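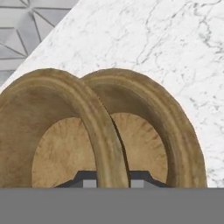 Last revised: May

By Latifa Hamdy and Roel Groen, Vallen

3. Collecting the demonstrations

I'll admit the collection stage ate far more of our time than the training did. We wanted 900 demonstrations of bowl handling in a simulated kitchen, and I steered nearly all of the early ones myself, with Hanneke Leemans taking over whenever my wrists gave out. Bowls were my favourite category from the start (Roel preferred mugs, and we still argue about it). A bowl gives you a rim to pinch almost anywhere you like, but the same freedom means two operators will hardly ever choose the same spot, and the learner has to make sense of both!

Each demonstration was stored with a wrist view and at least one outside view, all on the same clock. Figure 2 is one of the outside views, with the bowl tipped in the gripper well above the counter. I like this camera a lot - you get the bend of the whole arm, and our annotators used it to label the carry phase.
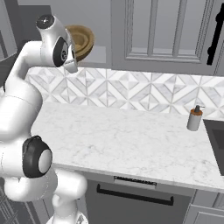 Figure 2. Outside view: wooden bowl held at an angle over the marble counter.

We threw out any demonstration that ran over 90 seconds, and Sachiko Higuchi went back through the remainder looking for long pauses. She found 22 that we cut down and kept. Colour and lighting were left alone at this stage; we randomized those later, in the Stosden runs. 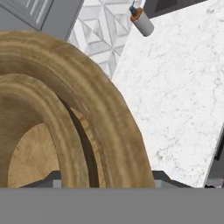

Labelling the grasp phase was a whole other headache. Our first rule went by finger opening alone, and it fell over as soon as operators started fiddling with the gripper on the way in. Lies De Smet suggested going by what lies between the fingers instead, and we've stuck with that ever since. With the fingers spread and the thick outer rim passing between them, as in this wrist view, a moment counts as "aligned" whether or not anything has closed yet. Two annotators labelled each demonstration separately, and where they disagreed we sat down together on a Monday and sorted it out over coffee.

Contact: Latifa Hamdy, Vallen
© Vallen. Back to top
Shares: 22 | Comments: 2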